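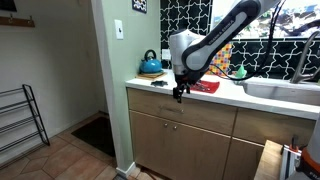
Kitchen cell, Satti: gripper at the front edge of the counter, folded red cloth beneath it.

Selo planner moves to a two-layer scene model
12 February 2024

The Selo motion planner now keeps two scene models in place of one. The change was merged last week and is on by default in the kitchen cell. Teams running Selo on other cells should read the section on configuration before they update, as one parameter has changed its meaning and the old value will load without an error.

Background

Until now Selo used a single occupancy map for collision checking. Perception wrote to it, the planner read from it, and the fixed parts of the room were just voxels like anything else. This was simple and worked well enough on the bench cells, where there is nothing in reach except a table top and the parts on it.

The kitchen has a counter with an overhanging front edge, a sink cut into it, a faucet standing up behind the sink and a kettle whose handle arches over the top. The depth data is good on the cabinet fronts and poor on the sink. Stainless steel returns holes and false depth in the same patch, and the patch moves with the light from the window. The old map therefore had a sink that changed shape during a task. Most of the time the planner routed around it and the only cost was a longer path. When the false depth rose above the level of the counter, the planner reported that the goal was in collision and the task stopped.

Gyu-bin Song went through the failure logs from December and sorted them by the first error raised. Of 313 failed plans, the largest group had a goal pose within the footprint of a fixed surface that had been measured wrongly. The arm was in no danger of hitting anything in those cases. The map said it was.

What has changed

The static layer holds the counter, cabinets, sink, faucet, backsplash and walls as meshes. It is loaded at startup and registered to the robot base with the calibration file for the cell. Perception cannot write to it.

The dynamic layer is still a voxel map and holds everything else. Depth points that fall within the margin of a static mesh are dropped before they get there. Points in front of the mesh, outside the margin, are kept. Points behind it are also dropped, which removes most of the sink problem in one step, though not the points that float above the basin. Those are handled by a short persistence test: a voxel over a region marked as reflective has to be seen from two different camera poses before it counts as occupied.

The persistence test costs safety margin if it is applied too widely. A real object placed in the sink will be invisible to the planner until the second view arrives. For this reason reflective regions are drawn by hand in the cell file and the loader rejects any region that extends past the mesh it belongs to. We looked at detecting them automatically and decided against it for this release.

Collision queries go to the static layer first. It is cheaper, and in the kitchen it rejects most bad samples before the voxel map is touched. Mean time for a full plan from the home pose to a pregrasp over the counter is down to 25 ms on the cell computer.

Thin objects on flat surfaces

Dropping points near a mesh has an obvious side effect. A folded cloth lying on the counter is only slightly higher than the counter. With the margin set wide enough to absorb depth noise, part of the cloth disappears, and so does a small utensil lying flat.

For collision checking this matters less than it sounds. The planner will not route a link through the counter, and the links that pass close to it are padded. For grasping it matters a great deal, and the first version of the merge request broke every cloth task in the regression set.

The fix was to stop using the collision map as an input to grasp selection. Grasp candidates now come straight from the Pleninine segmentation masks, with the height taken from the raw depth inside the mask and clamped so that it never falls below the static surface. The planner receives the target as a named object and allows contact between the fingers and that object only. Contact with the counter is allowed for the fingertips during the last part of the approach, at reduced speed and under the force limit. Any other contact is still a fault.

Small dark items on a cloth remain a weak point. Pleninine tends to give either one mask for everything or a separate mask with a ragged outline, and the result can differ between consecutive frames. The tracker merges masks over time, so the final answer is usually stable, but the first grasp proposal may be for the wrong one. The task layer now waits for the mask to settle before it requests a plan. The wait can be turned off for bench work.

Control side

There are no changes to the controller interface. Trajectories are still resampled and streamed to the bridge at 200 Hz, and the bridge still interpolates to the rate the arm wants. Fahad Hayat has rewritten the stop handling, which used to discard the remaining trajectory and hold the last commanded position. It now decelerates along the planned path and holds there. The difference is easy to see near the counter edge, where the old behavior could leave the gripper slightly off the path that had been checked.

The new stop needs a short piece of collision-free path ahead of the current position. If the monitor reports an obstacle inside that length, the bridge falls back to the old hard stop and writes a warning. Please do not filter this warning out of your logs. We want to know how often it happens outside Satti.

Configuration

The parameter scene_margin used to be the padding applied to every occupied voxel. It is now the distance from a static mesh within which depth points are dropped. The padding has moved to voxel_padding. An old file will load and run, with the old padding value used as the drop distance and the default used for the padding. In most cells that gives a drop distance that is too large. Set both values by hand.

Cells without a static mesh will behave as before, apart from the renamed padding parameter. It is fine to start with a single box for the table.

Meshes should be measured, not taken from the furniture drawings. In the kitchen cell the drawing and the counter disagreed by 35 mm at the sink end, and we lost a day to it. The registration tool will accept a touched-off point set: move the gripper by hand to known corners, record each one, and let the tool solve for the offset. Use corners that are spread across the reach of the arm. Points taken only along the front edge leave the tilt poorly constrained, and the back of the counter ends up in the wrong place.

Repeating patterns are worth a note too. Cells that use the stereo head without its projector may see wrong matches on regular tile, and a backsplash with interlocking shapes is a bad case for it. With the backsplash in the static layer, matches that land behind the wall are dropped. Matches that land in front of it are kept and will show up as small floating blocks in the viewer. Turn the projector on, or raise the uniqueness threshold and accept the gaps.

Known problems

Attached cables are not modeled. The cable on the arm hangs in a loop toward the counter, and the self filter removes only the points that fall within the link padding. The rest can appear in the dynamic layer as an obstacle that follows the arm. A wider filter on the forearm hides it, at the cost of also hiding real objects near the forearm. Gyu-bin has a branch that fits a curve between the two cable clamps and filters along it. It works when the arm is slow.

Cabinet doors and drawers are treated as closed. If one is open, the open part goes into the dynamic layer and the closed front stays in the static layer, so the planner sees both. This is conservative and blocks any task that has to reach inside. Articulated parts are planned for the next release, starting with drawers.

The viewer draws the static layer with its outer faces only. Looking up from below the counter, it appears to be missing. The collision mesh is complete.

Updating

The packages are in the internal index under the usual channel. Zikevia has its own build with the older bridge and should wait for the matching bridge package, which Fahad is testing now. Everyone else can update at any time. Run the replay test against at least one of your own recordings before moving the arm, and compare the list of rejected goals with the list from the previous version. A goal that was accepted before and is rejected now is almost always a mesh registration problem.

Reports go in the Selo tracker. Attach the cell file and the calibration file along with the log.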